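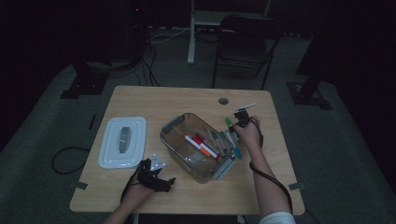 Saqib Satti wanted to know, before we had even sat down, why anyone would spend class time on putting markers away when a drawer does the job. Fair question, and I love it, so let's start there!

A drawer hides the mess and keeps it. With a clear bin you see the orange cap, the red cap, and whatever has rolled into the pale heap at the far end, all before you reach in. That one glance is what this unit is about.

Unit 4: Small Things in Shared Rooms

Terms for today
Home: the one container a thing goes back to.
Stray: anything on the table that has a home and isn't in it. A green-capped marker lying next to the bin is a stray, even at two inches.
Open home / closed home: a bin you can drop things into, versus a box with a lid. Open homes get used far more (try it in your own kitchen, it's wonderful how fast you notice).

Working order
Clear the strays nearest the bin first. Then go outward to the edges of the table, where white markers love to hide on a pale top. Lay markers lengthwise in the bin, caps all facing the same end if you have the patience. Clips and lids come last.

Keep a lidded box within reach for spares only. If people have to open it during a normal session, the split between daily and spare is wrong and you should redo it.

On dried-out markers: test on scrap paper, one stroke each, and be ruthless. The Borkitz reading has a lovely passage on this, pages 3 to 7. Skip the part on labels, we'll get to Bergmann's system in April and the two don't agree.

Exercise
In pairs, sort one table at the Brernon room. Five minutes, no talking for the first round, then swap tables and do it again while talking. Write down which strays you both reached for. Bring the sheet next time, along with one clear container from home, any size.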